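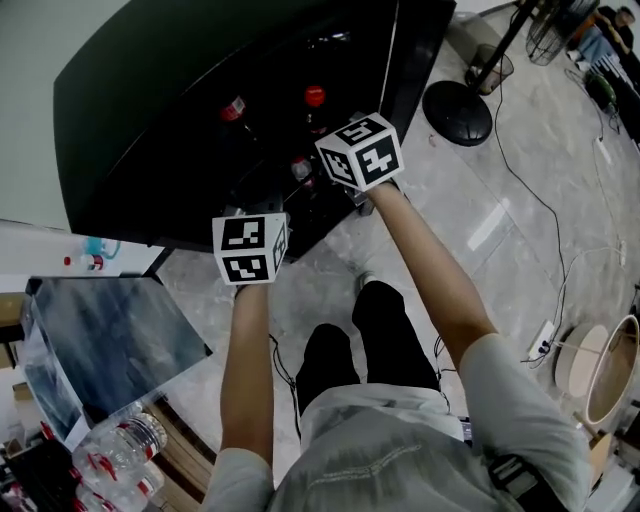

3.2 Door openings and cold storage in small shops

Most of the loss in a small shop comes from the cold case being opened, and this is where the older estimates go wrong. They take one opening as one fixed cost. We did not find that. A short opening with a hand already on the item costs very little; a long one, where the shopper stands and reads prices, costs a lot more. Two shops with the same count of openings can end up far apart on the monthly bill.

We logged 2673 openings across 11 shops in the Larno district during September. Shops were picked from the Bikeck list of grocers under the size limit, and all of them sold milk, soft drinks and at least some cooked food. Owners kept their usual hours and usual stock. No shop was asked to change its layout, though one (shop 7) moved its drinks to the back wall halfway through anyway. Its data are split in two in Table 4.

Opening time was taken from a contact switch, air temperature from two probes, one high and one low. The low probe in shop 3 failed early and was replaced. Readings from before the swap are left out. We also dropped any opening where the switch showed open for more than 900 seconds - nearly all of these were restocking, and restocking is treated in 3.4.

Figure 3. Opening length against rise in air temperature at the high probe, all shops. Each point is one opening. Restocking left out.

Three things to note from Figure 3. First, the rise is flat at the start, then climbs fast, then levels off once the air inside is mostly swapped for room air. Second, the spread is wide in the middle range. Fill level seems to explain part of it: a full case holds less air, so less to lose. Third, top-opening units sit lower than upright ones at every length, as expected, cold air being heavier. The gap is smaller than Kofler's model would give. We think that this is down to worn seals, but seals were only checked by hand and we would not lean on it.

Time of day mattered less then we assumed. Evening openings were more frequent but shorter. Regular customers know where things are. Shanthi Cassim, who ran the shop visits, noted the same thing in her field log before any of the numbers were in.

Price labels are the cheap fix. In the shops with labels outside the case, long openings were rare; in shops with labels inside, common. Not a controlled comparison, and the shops with outside labels were also the newer ones. A follow up with the labels swapped over is planned under the Rita project, with a target of 2000 openings per arm.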